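Labour Exploitation Close to Home: Notes on the Clavdale Awareness Evening

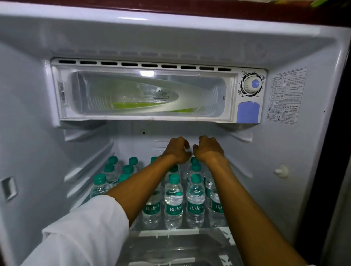

Labour exploitation is seldom discussed in towns the size of Clavdale, and the evening held at the Kariuki Centre in June was the first public meeting on the subject that I have attended here. The speakers asked those present to think about accommodation as well as work, and in particular about houses where a landlord and an employer are one and the same. An inspector of such a house would look at the beds, the locks and the kitchen. A single-door refrigerator, with one small freezer compartment under its ceiling and a clear frosted flap across the front, is a reasonable provision for a person living alone or for a couple. It is a poor one for a household of 14 adults on rotating shifts, and that was the number given for one address described during the first talk.

The address was not identified, and I shall not speculate. The residents had been recruited abroad to work in food packing. Rent, transport and an unexplained "administration charge" were deducted from their wages before payment, and several had been told that they owed their recruiter 1,000 pounds for arranging the position. Their identity documents were kept "for safety" by a supervisor. None of them had been locked in, a point on which the speaker dwelt at some length. Debt, unfamiliarity with the law and the fear of losing a bed had been sufficient to keep them where they were.

The second talk was given on behalf of Gitetel, the advice line which covers this part of the county. It received 330 calls from the district in its last reporting year. Many concerned unpaid holiday or missing payslips and were passed to employment advisers. A smaller number were referred to the police, with the caller's consent where the caller was the person affected. Calls may be made anonymously and an interpreter can be requested at the start of the conversation.

Members of the public were asked to note the following:

Workers who are collected and returned by the same vehicle at very early or very late hours, and who seem unable to speak for themselves.
Wages paid into an account which the worker does not control.
Persons who do not know the address at which they are living.
Injuries left untreated, or clothing unsuitable for the work being done.

No single item is proof of an offence. Residents were advised not to confront a suspected offender and not to attempt a rescue, but to write down what they had observed and to report it. Where there is immediate danger, the emergency services should be called.

A question was raised from the floor regarding the Proltov scheme, under which local firms agree to have their labour suppliers checked every year. It remains voluntary. One member of the audience considered that it should be a condition of any council contract, and I am inclined to agree, although the cost to very small firms would need to be examined.

The formal part of the meeting was followed by 30 minutes of discussion. Printed cards bearing the advice line number in several languages may be collected from the front desk of the Kariuki Centre during opening hours, and employers are welcome to take a supply for their staff rooms.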